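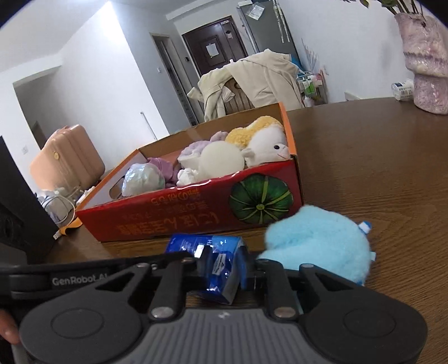
An open cardboard box of soft toys on a wooden tabletop, with a blue wrapper held above the table in front of it.

One box is enough
By Adwoa Abubakari

Most advice about children's toys starts with shelves. You are told to buy a rack of clear bins, print labels and sort everything by type. I followed that advice for four years. I now think a used cardboard box does the job better, and I think most families with small children should try one before they spend any money.

My last set of bins came from a store called Wurnow and cost $59. It had a place for blocks, a place for cars, a place for animals and a place for dress-up clothes. It looked good for a week. After that my children put things wherever there was room, and I spent my evenings moving a stuffed rabbit from the car bin to the animal bin. The children did not care which bin the rabbit was in. I was the only person in the apartment who could see the mess.

A box with no categories fixes this. A lamb, a ball and a purple bit of cloth can all go in together. A three-year-old understands "put it in the box" and can do it alone. When the box is full, cleanup is over or something has to leave.

My neighbor Kojo Tetteh disagrees with me, and his case is a fair one. He says that a child who wants one small thing will tip the whole box onto the floor to find it. This does happen. It happens in our home most mornings. But picking up one pile takes a few minutes, and with the bins I was picking up four. He also says puzzles and anything with many pieces should be kept apart. He is right about that, and ours are in a drawer.

The box itself does not have to be nice. Grocery cartons are fine, and the bright printed ones that fruit and vegetables come in are better than fine, as children like the pictures. It does not matter if the writing ends up upside down. Cut off the flaps if they get in the way, and check for staples. A low box is better than a deep one, because small toys at the bottom of a deep box are never seen again. When it gets soft at the corners, recycle it and get another.

I would make one rule, and it concerns wrappers. Packets, plastic wrap and loose tags collect around soft toys faster than anything else, and in a mixed box they sink down and stay there. Take them out before the toys go in. I look through ours on Sunday nights with a trash bag next to me. If there is a baby in the house, do it every day.

Some people will say that a carton in the living room looks poor. My mother-in-law said so in June, and offered to pay for a wicker chest. I understand the feeling. A chest has a lid, though, and a lid means that nothing gets put away unless an adult opens it. It also holds a great deal more than two children need. We gave away 65 toys when we gave up the bins, and so far I have been asked about one of them, a plastic horse.

The horse was at my sister's. We went and got it back, and it lives in the box.

Contact the Opinion desk | © Nyarko Weekly. All rights reserved. | Back to top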